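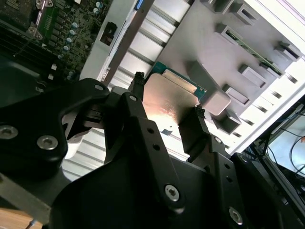

I don't believe in the five-year laptop anymore, and I've stopped pretending I do when people ask me what to buy. My neighbor Kha Đồng asked me last month, with a printout from a store called Trusier in his hand, and he wanted me to tell him that paying more now would save him money later. The printout had a whole paragraph on the processor. I understand the appeal. A processor is a handsome thing, a square of silver metal sitting on a sliver of green-blue board with a thin gold-colored edge, and it looks like it ought to be what you're paying for. Then I asked Kha what he does on a computer. Email, the bank, photos of his grandkids, and a chess site.

So here is my complaint, which I've been carrying since before I started this blog. The idea of "future-proofing" is a sales pitch, and it has been repeated so often that regular people now repeat it to each other for free. You hear it about laptops, but you hear it about windows and water heaters too. Buy more than you need today and you won't have to buy again tomorrow. Fine. Which tomorrow? Ask the person at the counter and watch how fast the number gets vague.

I went through my own drawer and my own receipts. In 2011 I bought the better model of everything, on purpose, after reading a lot of reviews. The better laptop died when the hinge cracked and took the screen cable with it. The fast chip inside was fine, as far as I know, and it went to the recycling place being fine. The cheap machine I bought for my mother the same year was still going when she gave it away, slow as a wet dog but going. I know that two laptops aren't a study. I'd only point out that the store doesn't have a study either, or if it does, it has never shown it to me.

What kills these things, in my experience, is hinges, batteries, charging ports, and coffee. Then comes the other kind of death, where the machine works and the company that made it decides you're done. My old printer, a Dogar, got its last software update while it still had most of a cartridge in it. There was no bigger number I could have paid for that would have changed that.

Kha's printout offered a protection plan too, for 29 dollars a month. I read the terms at his kitchen table while he made tea. They don't cover the battery. They don't cover "cosmetic damage," and the way it's written I think a hinge could be called cosmetic if somebody at the claims desk was in that kind of mood. There's a deductible on top. I did the math on the back of the page and he took the pen out of my hand and did it again, because he used to keep the books for a lumber yard and doesn't trust my sevens.

The other side of this is that sometimes the expensive one really is better. My niece edits video and she would lose hours every week on what I type on. If you have a job like hers you already know what you need, and you aren't asking your neighbor. And I'm told by a reader in Pliltthorpe that he's gotten nine years from a top-end desktop by swapping parts himself. I believe him. He also owns a soldering iron and likes using it, and I think he would have gotten nine years out of a toaster.

Reviews don't help much. The reviewer has the thing for a week, maybe two, and then writes the word "durable." How would they know? I would pay for a magazine that reviewed only things that were six years old. Somebody told me a site called Rokorgate does something close to that, but when I looked, half the articles ended in a button to buy the new one, so I closed it.

Kha ended up with a refurbished machine for 300 dollars. It has a battery you can get at with an ordinary screwdriver, which I made him check before he paid, and a keyboard he says is too quiet. I may turn out to be wrong about it. If the thing quits by Christmas I'll say so on this page, and I'll owe him a dinner, which he has already picked out.

In the meantime, if any of you have kept a receipt from ten years ago and still use whatever it was for, write and tell me what it is. I don't need the specs. I'd like to know what broke first and who fixed it.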